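Equipment Planning for Robotics Projects
Handout 8: Budgeting a demonstration-capture station
Instructor: Khadija Bouazza
Lab coordinator: Ashton Pearce

Read this before the planning session. Bring a draft of your equipment sheet, even if half the cells are blank.

1. What we are budgeting for

Last session covered robot arms. Arms are the largest single line in most proposals, and students tend to spend all their effort on that line and guess at the rest. This handout covers the part of the lab where people record demonstrations by hand, using hand-held grippers, before any arm is involved. The station costs less than an arm but has many more items on the order, and the small items are where the plans from previous terms went wrong.

For this exercise your lab is Harkudier, a small group with one room and two people recording at the same time. You have one purchasing round. Anything you forget waits until the next one, in December.

2. Split the list by how things fail

Do not sort your sheet by supplier. Sort it by what happens when the item stops working.

Group A: work stops. Grippers, head-mounted devices, the recording computer.
Group B: work continues but the data is poor. Marker cubes, gripper pads, lighting.
Group C: work slows down. Cables, power strips, stands, wrist straps, chairs, storage.

Group A gets a spare if you can afford one. Group B gets spares every time. Group C is bought in quantity at the start, as the shipping often costs more than the parts.

A common mistake is to put marker cubes in Group C. They look like a printed box and the price is low. But a cube with a scuffed or peeling face can lose tracking for part of a recording, and you may not find out until somebody processes the files. Budget replacement faces along with the cubes. If your design puts one cube on each gripper, a two-person station needs four in use, plus any fixed reference cube you decide to add. 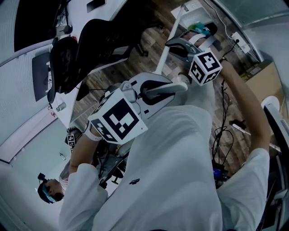
Floor space belongs in the plan as well. Measure the room with the desks in it. Two people who are both looking at their hands will not be watching where they step, and each of them needs clear floor on all sides within arm's reach. Draw the cable runs on your floor plan before you choose cable lengths. Nesma Mahrous reviewed last year's sheets, and her most frequent comment was that the cable line said "misc." with a round number next to it. Give lengths, connector types and quantities.

3. The gripper line

We compare two quotes in class. Prices are per pair.

Bustell: $1,249, with straps and one set of finger pads. Mounting plates for the cubes are included.
Shim: $600, grippers only. Straps, pads and mounting plates are separate lines.

Work out the full cost of each before you compare. For the Shim quote you will need to price the missing parts yourself and add assembly time. Use the hourly rate from Handout 2. Students usually leave out assembly time on the grounds that the lab staff are already paid. Include it anyway. Those hours come out of something else.

Then check the following:

Can worn pads be replaced without sending the gripper back?
Does the strap adjust far enough for everyone on your team?
How much does the gripper weigh with the cube mounted? Ask for the figure in writing.
What is the lead time on a replacement, and is it different from the lead time on a first order?

Weight matters for scheduling. A heavier gripper means shorter sessions and more breaks, so you pay for more operator hours to get the same amount of data. Put this in the labor section of the sheet with a note pointing back to the equipment line.

4. Labor and setup

Kristóf Vörös ran the setup for the Candutmont project and has let us use his planning sheet. Two things to notice in it. He budgets a full day for calibration after delivery, separate from assembly. He also gives each operator a paid practice period and throws those recordings away. Both lines were questioned when the sheet was reviewed, and both stayed in.

Also include:

Objects to be handled, with duplicates
Storage for recordings and a backup copy
Shelving or bins, so the objects are not kept in shipping boxes on the floor
Cleaning supplies for anything worn on the head or wrist

5. What to hand in

One equipment sheet, sorted by Groups A, B and C, with quantity, unit price, shipping and lead time for every line.
One floor plan with desks, power and cable runs marked.
One paragraph stating which gripper quote you chose and the full cost of each.

Sheets with a "misc." line will be returned without a grade and can be resubmitted once. Send questions about the spreadsheet template to Sanaa Younis. Questions about the quotes should wait for class, where we will go through shipping terms line by line.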